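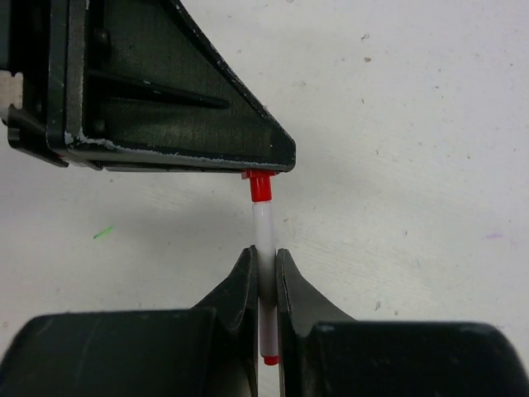 About Mundolport

Small shop, one long room, robot arms down both sides. We do handling work for other companies. Small parts mostly, caps, rods, brackets, things that roll. Started by Jinlong Yan and Elvia Esquivel. Kenneth Tiongson runs the floor now.

How we work

House rules, short version. Full set is 33 pages, ask and we'll send it.

Gripper fingers get checked at start of shift. Scuffs are fine. Cracks are not, swap the pair, never just one.

Thin parts: grip from both sides, lowest force that holds. Write the number on the job sheet.

Nobody reaches in while an arm is live. Hold button first, then wait for the light. Applies to visitors and to Kenneth.

Speed cap of 600 mm/s for new jobs until Peiyu Zeng signs off. After that up to 900 if the part allows it.

Every drop gets logged, even the dull ones. Wrist camera stays on for the whole run and the clips go in with the log.

Marks on the tabletop get wiped at end of day. Pen belongs on tape, please.

Standards

We follow the customer's safety rules where they're stricter then ours. Wenjie Dai keeps the rule book, next revision is out in July. Changes since last one: tool change steps, who can clear a fault, new sheet for the Badov cell.

Work with us

Send a sample part and a drawing if you have one. Anari and Shao jobs go thru Elvia. Everything else, front desk, open from 8 am. Tours by appointment, closed shoes only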